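Konsignationslager

2019-09-08
Von Reto Hubmann
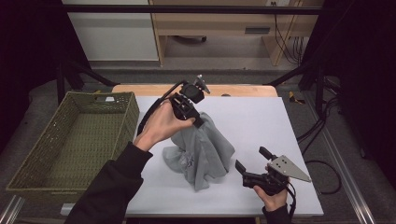

Graues Tuch über einer weissen Platte, mit einem schwarzen Handgreifer angehoben

Ein Konsignationslager (auch Konsignationsbestand, engl. consignment stock) ist ein Warenlager, das ein Lieferant beim Abnehmer oder in dessen Nähe unterhält und dessen Bestand bis zur Entnahme im Eigentum des Lieferanten verbleibt. Der Lieferant wird als Konsignant, der Abnehmer als Konsignatar bezeichnet. Mit der Entnahme kommt der Kaufvertrag über die entnommene Menge zustande, und die Zahlungsfrist beginnt zu laufen, soweit nichts anderes vereinbart ist.

Begriff und Abgrenzung

Die Bezeichnung geht auf das lateinische consignare (versiegeln, beurkunden) zurück. Im Aussenhandel wurde sie zunächst für Waren gebraucht, die einem Handelshaus im Bestimmungsland zum Verkauf anvertraut waren. Im industriellen Einkauf hat sich die engere Bedeutung eines Lagers beim Verbraucher der Ware durchgesetzt.

Vom Kommissionsgeschäft unterscheidet sich das Konsignationslager durch die Stellung des Abnehmers. Der Kommissionär verkauft in eigenem Namen auf fremde Rechnung und erhält dafür eine Provision. Der Konsignatar erwirbt die Ware selbst und verbraucht sie oder veräussert sie auf eigene Rechnung weiter. Beim Kauf unter Eigentumsvorbehalt ist der Kaufvertrag dagegen bereits geschlossen, und nur der Eigentumsübergang ist bis zur Zahlung aufgeschoben. In der Praxis kommen Mischformen vor, bei denen die Zuordnung vom Wortlaut des Rahmenvertrags abhängt.

Vertragsinhalt

Der Konsignationsvertrag ist gesetzlich nicht als eigener Vertragstyp geregelt. Er verbindet Elemente der Hinterlegung, des Kaufs und des Rahmenvertrags. Üblich sind Bestimmungen über Mindest- und Höchstbestand, Meldung der Entnahmen, Preisbildung, Versicherung, Zutrittsrecht des Konsignanten und Rücknahme nicht abgerufener Ware. Fehlt eine Regelung zur Rücknahme, entsteht häufig Streit über Restbestände nach Auslaufen eines Artikels.

Die Gefahr des zufälligen Untergangs trägt ohne besondere Abrede grundsätzlich der Eigentümer. Viele Verträge verlagern sie mit der Einlagerung auf den Konsignatar, der auch die Versicherung abschliesst. Die Ware ist getrennt zu lagern oder eindeutig zu kennzeichnen. Bei Vermischung mit gleichartiger Ware kann der Nachweis des Eigentums scheitern, was vor allem im Konkurs des Konsignatars von Bedeutung ist.

Abwicklung

Die Entnahmen werden einzeln oder periodisch gemeldet und abgerechnet. Der Rahmenvertrag zwischen dem Textilzulieferer Hekosa und dem Ausrüster Drundden sah einen Mindestbestand von 1000 Stück je Artikel, eine Abrechnung zum Monatsende und eine Zahlungsfrist von 21 Tagen vor. Erfasst waren 54 Artikel. Inventurdifferenzen gingen zulasten von Drundden, ausgenommen verdeckte Mängel. Die jährliche Aufnahme des Bestands fand im Oktober statt.

Wird das Lager von einem Dritten geführt, tritt ein Lagervertrag hinzu. Der Lagerhalter darf die Ware dann nur gegen einen Abruf herausgeben, der den vereinbarten Formerfordernissen entspricht. Dieses Modell wählte Flerkar für die Belieferung von Leung. Die Lagerkosten wurden dort nach belegter Fläche zwischen den Parteien aufgeteilt.

Bilanzierung und Steuern

Der Bestand wird in der Regel beim Konsignanten als Vorrat ausgewiesen. Beim Konsignatar erscheint er erst nach der Entnahme. Abweichungen ergeben sich, wenn eine Abnahmepflicht besteht und die wesentlichen Risiken bereits mit der Anlieferung übergehen. Bei grenzüberschreitenden Lagern ist zu prüfen, ob sich der Konsignant im Lagerstaat für die Mehrwertsteuer registrieren muss. Die Behandlung ist von Staat zu Staat verschieden.

Siehe auch: Kommissionsgeschäft, Eigentumsvorbehalt, Lagervertrag, Rahmenvertrag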